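Relaxing a Docked Ligand with Lirklow

Posted by Boris Spahić, Aug 3, 2013

Docking programs are optimists. They will hand you a pose with a methyl group parked inside a leucine and give it a lovely score. Before you show such a thing to your supervisor, spend ten minutes minimizing it.

You need Lirklow 2 or later, a receptor with hydrogens already added, and the docked ligand as a mol2 file. If your ligand is a PDB file, convert it first and check the bond orders by eye. Mine had a pentavalent carbon for most of October.

Step 1. Load both structures
Open the receptor, then choose File > Append for the ligand. Choosing Open twice replaces the receptor without asking. The manual calls this a feature.

Step 2. Freeze what you trust
Select every residue farther than 6 angstroms from the ligand and click Freeze. In my test protein that froze 349 residues and left the pocket free to move.

Step 3. Minimize
Run 400 steps of steepest descent, then 600 of conjugate gradient, for 1000 in all. The energy should drop steeply and then get boring. If it climbs, two atoms are sitting on top of each other and you should go back to the docking output. Erhan Bayram prefers to skip steepest descent. His logs are fun to read.

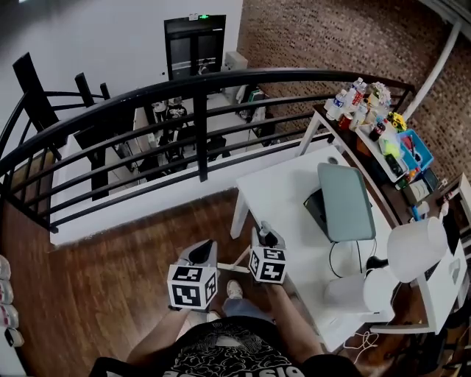

Step 4. Compare the poses
Superimpose the frozen residues and measure the ligand RMSD. Under 1.5 angstroms, the pose more or less held. Over 3, the ligand has moved out and you should dock again with a larger box.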